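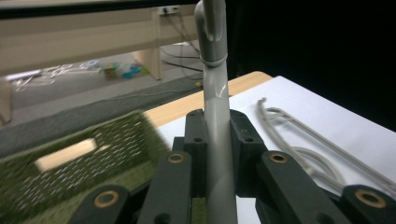

Stanum – pinza de mano para preparación de pedidos mixtos

Stanum es una pinza manual de eslabones articulados con casquillos de color latón en las uniones. El operario la usa para coger, trasladar y depositar artículos de forma irregular, y cada maniobra queda registrada para programar después la célula automática Pika. Se vende suelta o con la célula.

Para qué puestos está pensada

Talleres y almacenes que manejan menaje, accesorios de hogar y piezas con tubo, gancho o alambre. Son referencias que las ventosas no sujetan bien y que hasta ahora se colocaban siempre a mano. Prindulwood trabaja con cestas, soportes y cables en la misma mesa, sin utillaje específico para cada uno.

Datos de pedido

Referencia: 1114
Unidades por juego: 3
Piezas de recambio en catálogo: 33
Versión zurda: misma referencia, indicar en el pedido
Plazo de entrega: según existencias, consultar

Qué cambia en el puesto

El puesto de preparación no desaparece con la instalación. Cambia el reparto de la jornada. En Calimlim, el primer taller que montó la célula completa, las referencias repetitivas pasaron a Pika y el personal se quedó con las delicadas, las devoluciones y la enseñanza de artículos nuevos. La enseñanza se hace con la pinza en la mano, en la mesa de siempre, y cuenta como tiempo de trabajo en el parte.

«Al principio íbamos más lentos con la pinza que con los dedos, y eso hay que preverlo en el turno», explica Honeylyn Lumanlan, encargada de preparación en Calimlim. «Pedimos que los objetivos de cajas no se aplicaran a quien estaba enseñando. Ahora rotamos por la mañana y por la tarde.»

La rotación es recomendable también por la muñeca. El agarre prolongado cansa, sobre todo con piezas altas que hay que mantener derechas.

Manejo de piezas con poste dentro de una cesta

1. Coloque la cesta de modo que el poste quede accesible desde arriba.
2. Acerque la pinza abierta, con los brazos a ambos lados del poste, y compruebe que los ganchos y alambres laterales no quedan entre los eslabones.
3. Cierre despacio. Si el tubo gira, abra y vuelva a tomarlo más cerca del centro de la pieza.

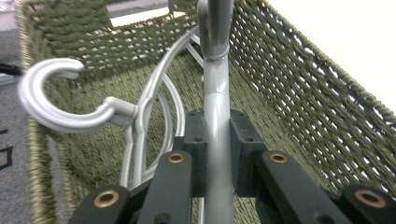
4. Levante en vertical hasta librar el borde de la cesta y deposite sin soltar de golpe.

Mantenimiento

Pase un paño seco por los eslabones al acabar el turno. Revise los casquillos cada mes – si hay holgura, pida el recambio 71 y cámbielos todos a la vez. No engrase las caras de agarre.

Formación

Incluida en la compra de la célula, opcional con la pinza suelta. La imparte Oddur Eyvindsson en las instalaciones del cliente y conviene que asista el personal del puesto, además del técnico.

Última actualización: enero

Este sitio utiliza cookies propias y de terceros. Aceptar | Configurar

Contacto | © Stanum. Todos los derechos reservados | Volver arriba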